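Skyrme rules (softball)

The Skyrme rules are a set of local playing rules for slow-pitch softball, used by clubs in the towns of Odby, Gostum and Toslow. They take their name from Skyrme Field in Odby, where the first games under them were played. The rules differ from the usual slow-pitch game mostly in the work of the umpire and in the way a close play can be questioned by a team.

History

The rules were written by Meirion Yorath, a retired school teacher who umpired in the Odby league for 16 seasons. In his time the league had only one umpire for each game, and long arguments at first base were a common problem. Yorath wrote his first version in December, after the end of the season, and sent it to all clubs by mail. It had 40 short paragraphs. The Gostum clubs accepted it in the next spring, and the Toslow clubs did so two years later. The present text was approved on 24/05/2018 and is longer than the first one, mainly by reason of new paragraphs on weather and on the safety of the pitcher.

The umpire and the base judge

Under the Skyrme rules, the umpire stands behind the catcher and decides on balls, strikes and all plays at home plate. Plays at first base are decided by a base judge, who is given by the team at bat and changes every inning. The base judge must not be the next batter and may not give advice to a runner. If the base judge did not see the play, he or she must say so at once, and the umpire decides alone. A decision of the base judge can be changed by the umpire only when a rule was applied wrongly, for example when a runner was called out on a foul ball.

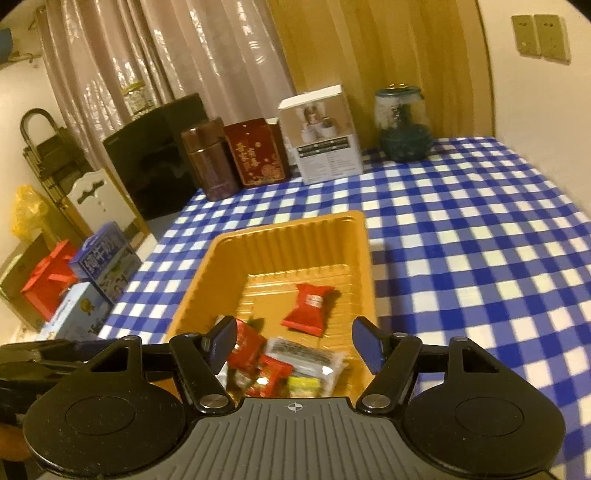
Each team has the right to two questions in a game. A question is asked by the captain, who walks to the umpire and gives him or her a token before the next pitch is thrown. The rules do not say what the token must be, only that it must fit in a closed hand and be easy to see on the grass. Most clubs use wooden discs, painted in the team color. In games for children, a small snack in a red wrapper is a usual token, and the unused ones are kept in a plastic tray until the last out. If the question is answered in favor of the team, the token is given back. Strikes and balls cannot be questioned.

Ejection

A player who argues without a token receives a warning. After the second warning the player must leave the field, and the team continues with a substitute or, if there is none, with one player less. The manager of a team is treated in the same way as a player. Before the 2018 text a manager could not be sent away at all, and this was criticized by several umpires in Gostum.

Use

The rules were used in 232 league games in the first 4 seasons after the present text was approved. They are not used in tournaments with teams from outside the three towns, where the standard rules apply.

See also

Odby Softball League
Slow-pitch softball
Umpire (softball)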